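Stand 29.8.23
Von der Arbeitsgruppe Greifersimulation, Werkov

4.2 Vergleich der Regler in der Simulation

Beide Regler (Prado, Joveck) liefen auf demselben Arm mit demselben Parallelgreifer. Gleiche Startpose, gleiche Zielpunkte, nur die Regelung getauscht. Insgesamt 1.257 Anfahrten, davon 491 mit Prado, Rest Joveck. Parameter seit Januar unverändert. Bilddaten aus zwei Ansichten: eine nah am Greifer, eine von außen auf Arm und Tisch.

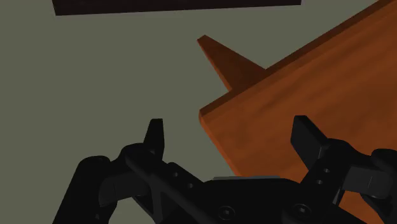 Prado regelt die Orientierung zuerst, dann die Position. Kostet Zeit, dafür weniger Korrekturen kurz vor dem Objekt. Joveck macht beides gleichzeitig; schneller, aber unruhiger im Handgelenk. Bei 275 Anfahrten wurde das Zeitlimit überschritten, überwiegend bei Prado. Abbruch nach 5 Sekunden, ohne Wiederholung. Die Nahansicht alleine reicht für die Auswertung nicht, der Abstand zur Tischplatte ist daraus schlecht zu schätzten. Deshalb Außenansicht mit ausgewertet, siehe Abb. 3.

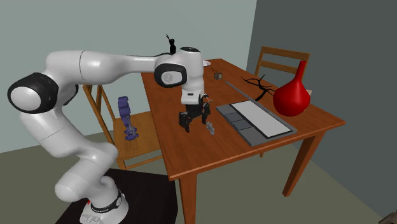

Abb. 3: Außenansicht, Greifer über dem kleinen grauen Objekt.

Sasow wandte zur Vorabfassung ein, ein festes Zeitlimit benachteilige den langsameren Regler, und man müsse die Abbrüche getrennt ausweisen, sonst sei der Vergleich wertlos. Der Einwand ist berechtigt. Tabelle 2 führt Abbrüche jetzt in einer eigenen Spalte, die Mittelwerte sind ohne sie gerechnet. Kontaktkräfte wurden nicht verglichen, das Reibungsmodel ist dafür zu grob. Übertragung auf den realen Arm steht noch aus.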